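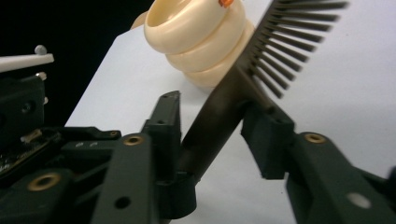
The plastic comb is the most badly specified object in the average bathroom. It is sold without a tooth pitch, without a material grade and very often without a stated length, and the buyer is expected to choose by color. I have sorted, washed and put away combs for most of my working life, first in a salon supply stockroom and later in a small shop of my own, and I want to argue for something modest: that combs should be bought by measurement, kept in small numbers, and stored so that the teeth touch nothing. A dark brown handled comb with a thick, flat handle that widens into the spine, and one long row of thin, evenly spaced teeth, is a good place to start, as it has most of the features worth discussing and few of the features added to sell combs.

Begin with the handle. A comb without one is held by its spine, which puts the fingers close to the teeth and limits the angle of the wrist. For short hair this hardly matters. For hair past the shoulder, the hand has to travel farther, and a handle keeps the knuckles clear of the hair already combed. Thickness matters more than length. A thin handle flexes under load, and the flex is felt as a delay between the movement of the hand and the movement of the teeth. A thick flat handle flexes very little across its width. It also does not roll on a counter, and a comb that rolls is a comb that ends up behind the washing machine.

The usual objection is that a handled comb takes up more drawer. It does. My answer is that most drawers hold too many combs in the first place, and I will come to that.

The second matter is tooth spacing. Manufacturers use the words fine, medium and wide as if they were units. I once put a ruler against two combs from the same Studex assortment, both marked medium, and the gaps were visibly different without the ruler. Lucyna Borkowska, with whom I shared the stockroom for years, kept a reference comb nailed to the shelf edge and compared every new delivery to it. Anything that did not match went into a separate bin with its own label. I thought this was excessive at the time. I now have a reference comb in my own shop, and it hangs on a hook only because the wall is tile.

A buyer at home can do a simpler version of the same check. Hold the comb over a white sheet of paper or a white sink. The gaps should all look the same. A bent tooth shows as one narrow gap next to one wide gap, and the eye finds it at once against white, where it would be lost against a towel or a wood shelf. Dark combs are much easier to check this way than clear ones. This is my main argument for buying dark plastic, and I consider it stronger than any argument from appearance.

There is a counterargument about dirt. People say a pale comb shows when it needs washing and a dark comb hides it. In my experience the reverse is closer to the truth. What builds up at the root of the teeth is mostly a gray mixture of skin oil, lint and styling product, and gray shows well on dark brown. On a white or clear comb it reads as shadow until there is a good deal of it. I do not claim this holds for every product. Dark waxes will hide on dark plastic. Most households do not use dark waxes.

The third matter is molding quality. Most cheap combs are made in a two-part mold, and where the halves meet there is a seam. On the handle the seam is harmless. Between the teeth it forms a small ridge that catches hair, and people describe the result as a comb that pulls. They then buy a wider comb, which pulls less for the obvious reason and does not solve the fault. Run a cotton thread between several teeth before you buy. If it snags, put the comb back. Shops do not like this. I allow it in mine, and I keep a spool at the counter.

Saw-cut combs avoid the seam and cost more. The Kisside range was saw-cut for some years, and I still have customers who ask for it. I would not tell a household to pay the difference for every comb it owns. I would tell it to own fewer combs and pay the difference once.

That brings me to number. When a customer asks me to look through a bathroom drawer, which happens more often now that I offer it as a service, the drawer generally contains combs from hotels, combs from school photo days, a comb that came with a hair dye kit, and the one comb everybody uses. The rest serve no purpose except to hold dust and tangle with elastics. My rule is one comb per person and one wide comb for wet hair, shared if the household is comfortable with sharing. A family of four therefore needs five. Visitors bring their own.

People resist this rule more than any other. They say a comb weighs nothing and costs nothing, so there is no gain in throwing it out. The gain is in washing. Five combs can be washed together in one basin in the time it takes to run a bath. Two dozen cannot, so they are not washed at all, and the good one goes unwashed with them. I have seen this pattern often enough to treat it as the normal case.

The washing itself needs no special product. Remove the hair first, dry, with the fingers or with another comb drawn through at a right angle. Fill a basin with warm water and a little ordinary shampoo. Leave the combs in for 11 minutes, or for as long as it takes to clean the sink, and then brush across the roots of the teeth with an old toothbrush. Brush across and then along. Rinse, shake and lay flat on a cloth. Do not use boiling water. Many plastics used for combs soften well below 100 degrees Celsius, and a comb that has softened under its own weight will dry with a curve in the spine. The curve is permanent for practical purposes. I have tried to flatten such combs under books and have nothing good to report.

Baking soda is often recommended. It does no harm in small amounts, but it is an abrasive, and dulling the surface of the plastic is not a benefit. A slight sheen on the handle is the condition to preserve. Once the surface is rough, it holds oil, and the interval between washings gets shorter.

Storage is the part where I expect disagreement. The common arrangement is a cup on the shelf with combs and brushes standing in it together. It looks tidy and it is bad for the teeth. Brush bristles push between the comb teeth and hold them apart, and a long-handled comb placed teeth down stands with its weight on the end teeth. The Fjeld cup, which I stocked for two winters, had a divider that was meant to deal with this. The divider was too short. I sold the remaining stock as pencil cups.

A flat tray is better. Each comb lies on its side with its teeth toward the back of the drawer and its handle toward the front, so the hand meets the handle first. The tray should be lined with something smooth. Felt sheds, and the fibers go straight into the teeth. I use a strip of shelf liner from Bretov, cut to size, wiped once a week and replaced each February when I redo the shop drawers. Any smooth liner would do as well.

Hanging is better still, if the comb has a hole in the handle. Many do not. I would not drill one. A drilled hole in a molded handle is a place for a crack to start, and the saving in drawer space is trivial.

I have been told that all this is too much procedure for an object that can be replaced for the price of a bus ticket. The price is correct. My stockroom ledger from one year lists 487 combs returned or written off, and when I went through the reasons, bent teeth led the list by a wide margin, with warped spines after that. Very few had worn out. They had been packed badly, stood in cups, left on radiators or washed too hot. These are handling faults, and a better comb would have suffered from them too.

What I would like from manufacturers is a label with three entries: the gap between teeth, the overall length, and the highest safe washing temperature. It would fit on the existing card. I wrote to two suppliers with this suggestion and received one reply, which thanked me for my interest in their colors. Until such a label exists, the buyer has to bring a thread, a ruler and something white to hold the comb against, and the whole inspection takes less time than the line at the register.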